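Ketia manipulation software: working meeting
Minutes, 10/30/26
Present: control, perception, planning, tooling. Stasley dialed in for items 1 to 4.
Apologies: none received.

1. Minutes of the previous meeting
Accepted with one correction. Under item 3, "gripper timeout" should read "grasp planner timeout". The timeout itself is unchanged.

2. Perception: reflective cookware
The segmentation model trained on the Radau set was run against the held-out kitchen episodes. Of 124 episodes, 28 had at least one interval in which the pot mask split into two or more regions. Most splits follow a highlight on the inner wall. Depth returns inside polished pots remain unusable and are already masked out upstream.

Glass lids are the weaker case. The model finds the metal rim and misses the pane, so the lid is reported as a thin ring and the planner treats the middle as free space. Perception proposed filling any closed or nearly closed rim contour and tagging the result as solid. Tooling asked what happens when part of the rim is outside the view. Perception will fit an ellipse to the visible arc and attach a confidence value. Below threshold the whole bounding region is treated as occupied.

Agreed: contour fill goes in behind a flag, off by default until the regression run is complete.

3. Planning: handle approach
The planner currently picks the approach direction from the pot centroid. With ring handles this gives a wrist angle that brings one finger close to the pot wall before the other has cleared the handle. Planning presented a change that scores candidates on the clearance of both fingers along the full approach, including the last 50 mm.

Cost of the change: planning time increases on cluttered tabletops. No objection, provided the planner still returns its best candidate when the timeout is reached. At present it returns nothing and the controller holds position.

Stasley asked whether grasping the rim should be kept as a fallback. Agreed to keep it, ranked below any valid handle grasp.

4. Control: contact detection
The contact threshold is a single constant shared by both fingers. Logs show the two motor current baselines differ enough that one finger reports contact early. Control will move to a per-finger baseline estimated during the open-hand hold at the start of each episode. If the hold is shorter than the estimation window, the stored value from the previous episode is used and a warning is written to the log.

There was discussion of filtering the wrist force signal more heavily. Rejected for now. The added delay affects the stop behavior, and the stop behavior has been signed off.

Stasley left the call.

5. Tooling: episode viewer and log format
The viewer now loads wrist video and joint state on a common clock. Dropped packets appear as gaps; earlier builds interpolated across them and hid two controller faults.

The Arabzadeh converter has processed 3,810 episodes into the new format. The old format stays readable until the end of April, after which the reader will be removed from the main branch. Anyone holding private scripts against the old field names should change them before then. The field "grip_cmd" is now split into command and measured width.

Request from perception: allow a mask overlay to be toggled from the keyboard. Accepted, low priority.

6. Actions
Perception: contour fill behind flag; ellipse fit for partial rims.
Planning: two-finger clearance score; return best candidate on timeout.
Control: per-finger current baseline; warning on short hold.
Tooling: publish field name changes; mask overlay toggle.
Stasley: comments on fallback ranking, in writing.

7. Any other business
The simulator table material is matte. Perception asked for a glossy variant with adjustable highlights. Tooling to estimate the effort and report at the next meeting.

Attachment to item 2 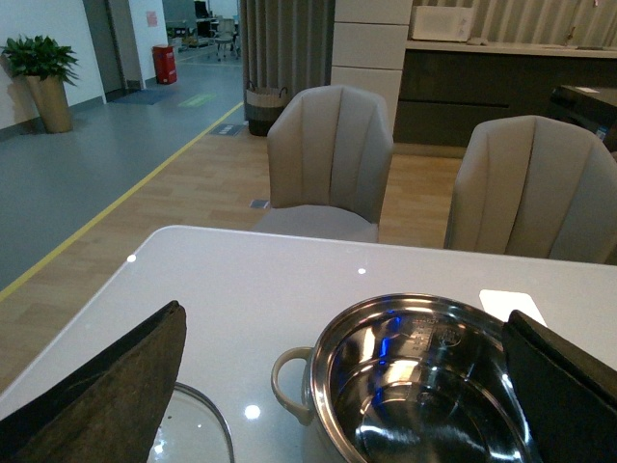

Wrist camera view: steel pot with ring handle, glass lid at lower left.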